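We use cookies to remember your settings. By continuing to browse you accept our cookie notice.

Sonadari PC Teardown Set

README, version 3

The set holds recordings made by the student robotics club at Sonadari as its second-term project. The task is taking parts out of old desktop computers with one robot arm. We entered the same task in the Cesen student challenge in June, and most of the recordings come from the weeks before it.

What is in it

There are 800 episodes in 59 sessions. Each episode is one attempt at one step, such as pulling a cable or lifting out a card. Failed attempts are kept and marked "fail" in the notes column. Please don't filter them out before reading the notes - some are only failed because the time limit ran out.

Folders are named by session, then by episode. Joint positions and gripper state are in the CSV files, and video is stored next to them under the same number.
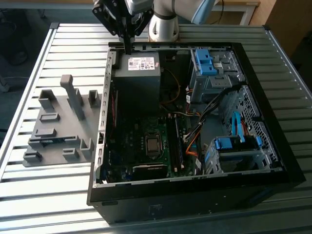 Cable steps gave us the most trouble with labelling. The first labels just said "cable", and two people marking the same video would often mean different ones. Labels now give the colour and type where we could tell, so in a tower like this one the orange SATA cable by the motherboard and the light blue one further right have separate entries, and the black bundle from the drive cage is a single entry. The thin yellow wire beside the power supply is labelled "loose wire". Older sessions were relabelled by hand and may still have mistakes.

Splits

The training and test split is by computer, so no case appears in both. The 3 cases in the test split were chosen before recording began.

Known problems

- Gripper state lags behind the video in the earliest sessions.
- Screw removal is not covered. Screws were taken out by hand.
- File names from the Moschos laptop use a capital letter for the step name.

Use

Free for teaching and coursework. If you use it in a report, cite it as "Sonadari PC Teardown Set". The loading script is in the Stulia folder, and it needs the session list in the same place to run.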